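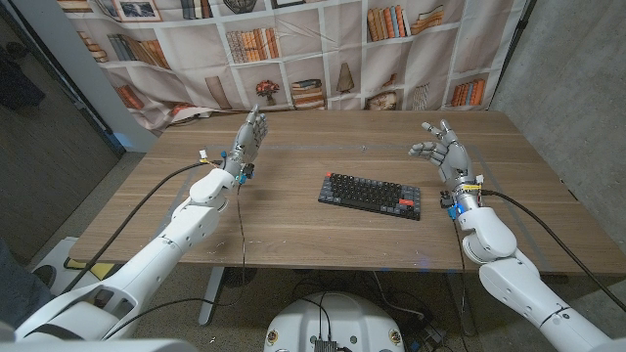
The remake that everyone has been promised

Aduvside was a slow, damp drama about a ferry town, and when it ended its run in cinemas few people outside the trade could have told you the plot. Now it is to be remade, in English, with a bigger budget and a cast that changes depending on which report you read. I have read most of the reports. They agree on very little apart from the word "reimagining".

Hartono, the production company behind the new version, announced it in June. The statement named Gwilym Foulkes as director and said shooting would take place in Wedham over 22 weeks. It did not name a writer. For a film that lived on what its characters failed to say to each other, that seems a strange thing to leave until later.

Foulkes has made eight features, two of them very good. The rest look expensive. His supporters say he was held back by the scripts, and perhaps he was, but he chose them, and he had a hand in writing at least three. When I asked what drew him to the original he talked for some time about the weather.

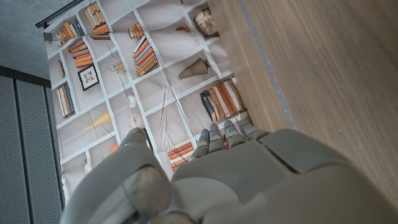

Meron Degefa is the name most often attached to the lead, and she is the best reason to hope. Her agent will say only that conversations are going on, which in this business can mean a signed contract or a lunch. The publicity is further along than the casting. Hartono seems to believe that a big enough printed backdrop will make a film feel real, and it might, for the length of a photocall. A hand reaching towards one still only gets as far as the printing. Somebody has to write the woman who waits at the ferry office, and somebody has to play her, and so far we have been told about neither.

Then there is the money. Flokimer, the streaming service paying for much of it, wants the film in cinemas for up to 40 days before it goes online. Up to is doing a lot of work there. One day would satisfy it. The original stayed in a handful of cinemas for months and found its audience by word of mouth, a bit at a time, and I can't see how that happens again on Flokimer's terms.

Degefa, if it is Degefa, could carry a weak script. She has done it before, in thrillers that nobody would otherwise remember. I would like to see her given a good one. Foulkes says pages exist and that he is pleased with them. He would not say who wrote them, or how many there were, and he had to leave soon afterwards for a meeting about the poster.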